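Rasha Rizk came into the lender's office at Rendel at half past eight with the loan file under her arm and found Giang Phí already at the window, reading the same file on his phone.

"You've seen it, then," she said.

"I've seen page 30."

Page 30 was the covenant. Clevundale had borrowed £167,000 from Rurnora to buy out a partner, and the covenant said it must keep two months of repayments in a separate account. In February the account had dropped below that for nine days. It had since been topped up. The owner, a man called Chung, had written to tell them before anyone at Rurnora noticed.

Giang put the kettle on. He had worked in credit for a long time and did not like to talk about a default before he had a cup in his hand.

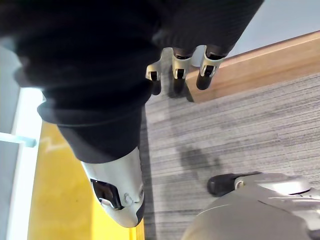 "Does a breach still count if it's been put right?" Rasha asked.

"It counts until we waive it in writing. Putting it right only makes the waiver easier to give."

She wrote that down, although she knew it. She had been at Rurnora for a year and this was the first file with her own name on the front. If it went to the recoveries team, her name would go with it.

"He told us himself," she said.

"He did."

"Most of them don't."

Giang drank some tea and turned the phone face down. He asked her what had caused the shortfall. She said a customer had paid late and Chung had used the money for wages. He asked whether the customer had paid since, and she showed him the bank statement with the line marked in pencil.
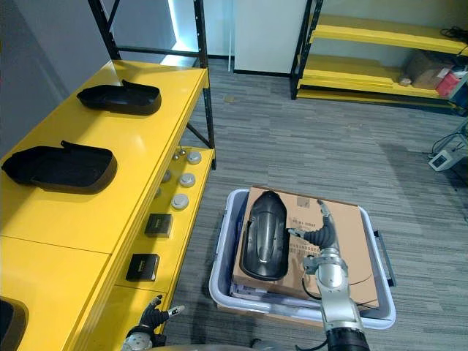

He read the statement twice and went back to the letter. It was short and had a spelling mistake in the second line. Chung had not asked for anything. He had given the dates and the amounts and said he was sorry for the trouble.

"What would you do?" Giang said.

"Waive it. Ask for monthly figures until the summer. No fee."

"The fee's in the agreement."

"I know it is."

A bus stopped outside and let people off. Giang watched them cross the road. Then he pulled out the chair opposite hers and sat down.

"Write it up," he said. "Put the part about the fee first, so they argue about that and leave the rest alone."

She opened the laptop and began with the date of the letter.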